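Priltatum 공개 시연 참관 기록

작성일: 20/10/2026

Priltatum의 공개 시연에 다녀왔다. 가정용 매니퓰레이션 정책을 시뮬레이션에서 학습시키고 평가하는 과정을 외부에 보여주는 자리였다. 발표 자료는 배포되지 않았으므로 현장에서 적은 메모를 바탕으로 정리한다. 수치는 발표 화면에 나온 것을 그대로 옮겼고, 내가 직접 검증한 것은 없다.

접수 후 첫 순서는 구조 설명이었다. 전체 시스템은 세 층으로 나뉜다. 장면 생성기는 Fendow, 평가 및 기록 도구는 Gruden이라는 이름을 쓴다. 그 사이에서 제어 정책을 실행하는 부분은 아직 이름이 없고 발표에서는 그냥 런타임이라고 불렀다. 물리 엔진은 외부 것을 가져와 접촉 파라미터만 손봤다고 한다. 어느 엔진인지 질문이 나왔는데 답은 듣지 못했다.

Fendow는 주방 장면을 조합한다. 벽면 선반, 조리대, 하부장, 가전의 배치를 템플릿으로 두고 재질과 소품을 바꿔 넣는 방식이다. 현재 등록된 주방은 133종이고, 그중 60종이 평가 전용으로 분리되어 있다. 학습에 쓰인 템플릿과 평가용 템플릿이 치수까지 다른지 물었더니, 가구 치수는 일부 공유하고 배치만 다르다고 했다. 그렇다면 일반화 성능이라고 부르는 값은 조금 낮춰 읽어야 한다. 선반 높이가 같은 두 주방은 도달 가능성 측면에서 거의 같은 문제다.

평가 과제 중 내가 가장 오래 본 것은 선반 위 식기 과제였다. 조리대 위쪽 선반에 놓인 그릇이나 접시를 대상으로 지정하고, 팔이 접근해서 파지한 뒤 조리대로 옮기는 순서다. 말로는 간단하지만 팔 입장에서는 불편한 과제다. 목표가 높고, 벽이 가깝고, 접시류는 파지할 수 있는 면이 가장자리뿐이다. 팔을 거의 펴야 하는 자세에서는 특이점 근처의 속도 제한도 걸린다.

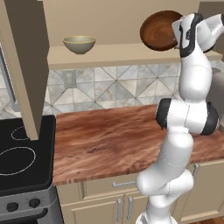

접근 단계에서 발표자가 강조한 것은 속도 프로파일이었다. 목표와의 거리가 줄어들면 말단 속도를 단계적으로 낮추고, 접촉이 예측되는 구간에서는 위치 제어에서 임피던스 제어로 넘긴다. 전환 조건은 거리 하나만 쓰지 않고 자세 오차도 같이 본다. 초기 버전에서는 거리만 썼는데, 손목이 덜 돌아간 상태로 전환되어 식기를 밀어내는 경우가 많았다고 한다. 실패 사례를 숨기지 않고 재생해 준 점은 좋았다. 다만 재생 속도가 실시간이 아니어서 실제 소요 시간을 가늠하기 어려웠다.

파지 자세 후보는 물체 메시에서 미리 뽑아 두고, 실행 시점에 충돌 검사로 걸러낸다. 시연된 설정에서는 물체당 후보가 198개였다. 얕은 접시처럼 가장자리만 잡을 수 있는 물체는 후보 대부분이 벽이나 선반과의 간섭으로 탈락한다. 남는 후보가 4개 이하이면 팔의 시작 자세를 바꿔 다시 계획한다. 이 재계획이 전체 계산 시간에서 가장 큰 비중을 차지한다는 설명이 있었고, 이 부분은 납득이 갔다. 내가 예전에 비슷한 구성을 만졌을 때도 병목은 늘 역기구학 해를 여러 번 다시 푸는 데 있었다.

아쉬운 쪽은 마찰 모델이다. 도자기와 목재 식기에 서로 다른 마찰계수를 준다고 했지만, 실물에서 측정한 값인지 문헌값인지 구분이 없었다. 손가락 패드의 변형도 다루지 않는다. 강체 접촉만으로 파지 성공률을 계산하면 얇은 가장자리를 집는 경우에 결과가 한쪽으로 치우친다. 어느 방향으로 치우치는지는 패드 재질에 따라 달라지므로 실물 대조군이 있어야 한다. 질의응답에서 이 점을 물었고, 실물 대조 실험은 Kuusisto와 함께 준비 중이라는 답을 받았다. 일정은 2월 이후라고만 했다.

Gruden의 기록 형식은 따로 적어 둘 만하다. 한 번의 시행마다 관절 각도, 관절 토크, 접촉쌍, 정책 출력이 같은 시간축으로 저장된다. 정책 출력의 주기가 제어 주기보다 느리기 때문에 보간된 값과 원래 출력값을 별도 채널로 나눠 놓았다. 사소해 보여도 나중에 실패 원인을 추적할 때 차이가 크다. 보간된 명령만 남기는 도구를 쓰면 정책이 잘못 판단한 것인지 보간이 튄 것인지 구분할 수가 없다. 뷰어에서 특정 접촉 이벤트를 선택하면 해당 시점의 관절 상태로 바로 이동하는 기능도 있었다. 반응은 빨랐다.

렌더링 품질에 관한 질문도 꽤 나왔다. 나뭇결이나 타일 무늬가 시각 정책의 성능에 얼마나 영향을 주는지에 대한 것이었다. 재질을 고정하고 학습한 정책은 재질이 바뀌면 대상 위치 추정이 흔들린다고 했다. 특히 목재 식기처럼 조리대와 색이 비슷한 물체에서 오차가 커진다. 대응책은 재질 무작위화이고 새로울 것은 없다. 조명 무작위화는 아직 범위가 좁다고 인정했다. 반사가 강한 표면, 예를 들면 유리 상판이나 금속 손잡이에 대한 별도 평가는 없었다. 깊이 센서를 실물에 올리면 가장 먼저 문제가 되는 표면이므로 다음 버전에서는 보고 싶다.

마지막 순서는 참관자가 직접 대상 물체와 주방 템플릿을 골라 실행해 보는 시간이었다. 나는 같은 템플릿에서 초기 관절 자세만 바꿔 반복해 달라고 요청했다. 계획 경로가 매번 달라졌고, 팔꿈치가 향하는 쪽이 뒤집히는 경우도 있었다. 말단 경로는 비슷한데 팔 전체가 차지하는 공간이 크게 달라지므로, 사람이 옆에 서는 주방이라면 그냥 넘길 수 없는 문제다. 비용 함수에 팔꿈치 방향 항을 넣을 계획이 있는지 물었으나 확답은 없었다.

메모에 남은 미확인 항목은 다음과 같다.

접촉 파라미터의 출처
평가용 템플릿과 학습용 템플릿의 선반 높이 분포
재계획 횟수의 상한
기록 파일의 공개 여부

문의 메일은 보내 두었다. 답이 오면 이 글 아래에 추가한다.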